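Wedilus round table, the honey top one – my review after a month of daily use

Posted 6 Jan 2021

I bought this table in December with my own money, so no freebies to declare. I'd been going back and forth between the Wedilus and the Huvov for ages, and what finally swung it was the shape. We have a big open workroom with people cutting through it all day long, and I was so tired of catching my hip on the corners of the old desk!

The top is wood with a warm honey color, and I love it. It cheers up a room that is mostly white walls and dark floor. The finish has a slight sheen but it doesn't glare back at you under the ceiling lights, and that was my big worry when I ordered it from a screen (the Drummond we had before was like working on a mirror).

Setup was easy enough. There are 13 bolts, all the same size, and a hex key that I threw out and replaced with my own because it was already rounding off. One bolt went in crooked and I had to back it out and start over, so go slow on those. I'd get a second person to help flip it over, too – it's heavier than it looks.

Day to day it holds a calculator, a ruler, bags of packing bits and whatever else gets dumped on it, and there's still room for your elbows. Two people can share it if they get along. Pencil wipes right off. Marker does not, ask me how I know. I put a Buvau felt pad under each foot and it slides nicely now when we need to sweep.

My gripes: no cable hole, so anything with a cord ends up trailing over the edge, and a round table wastes space if you push it against a wall. Also, I paid 819 and for that money I'd expect a better hex key. Four stars from me, and I'd buy it again for the color alone.

A calculator and ruler on the honey top in the first one, and the second has more of the room with its mezzanine railings.
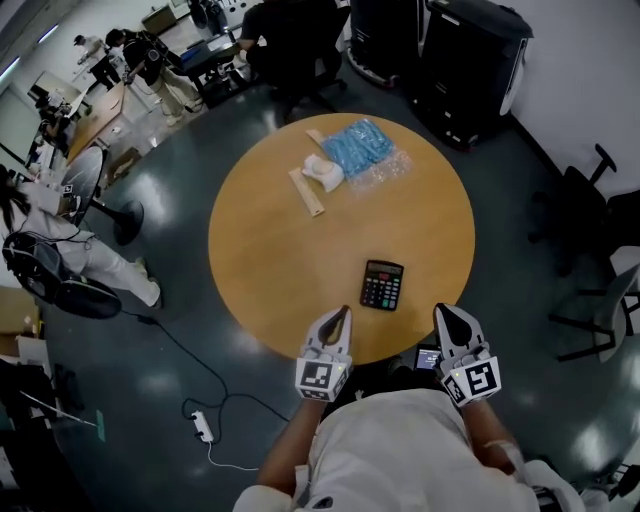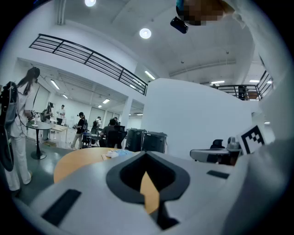 Does the top scratch easily?

It marks a little if you drag something metal across it, but I rubbed the small scratches out with 400 grit paper and a dab of wax, going with the grain. Try it on the underside first so you can check the color match.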